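How I finally got a hook rail to stay up

I've put up three of these now — kitchen, hall, back bedroom — and the first one came down in the night with every coat we own on it. So this is how I do it these days.

Empty your pockets of whatever screws came in the packet. They're nearly always too short. Get decent ones, and if it's plasterboard, get proper plasterboard fixings as well, the sort that open out behind.

Decide on the height with the longest coat in your hand. Mine is a great flapping thing and it needs far more drop than I'd have guessed!

Tape the rail to the wall, put the level on top, and mark through the holes with a pencil. Then check the level again (the tape creeps). Run a pipe and cable detector over the lot before you drill anything.

Drill, tap the plugs in flush, and start all the screws loosely before you tighten any. If one hole is a bit off you've still got some wiggle that way.

Leave it overnight before you load it if you've used any filler. Heavy stuff goes over the screws, scarves and hats in between.
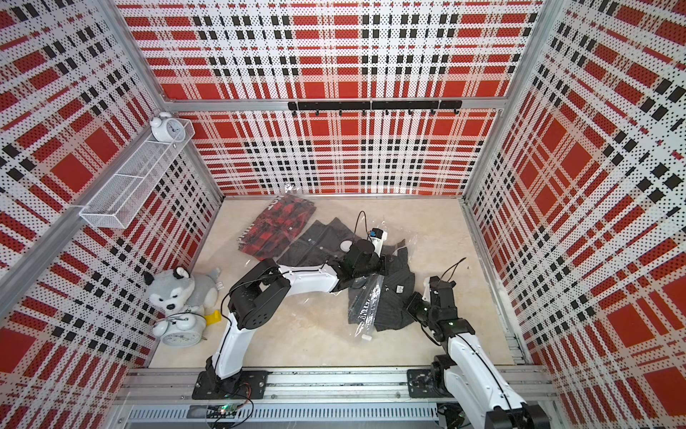 Eimear Tierney wrote in to say she skips plugs altogether and screws a length of batten into the studs first, then fixes the rail to that. More holes to fill if you move house, but she swears it would hold a bicycle. I might try it for the porch.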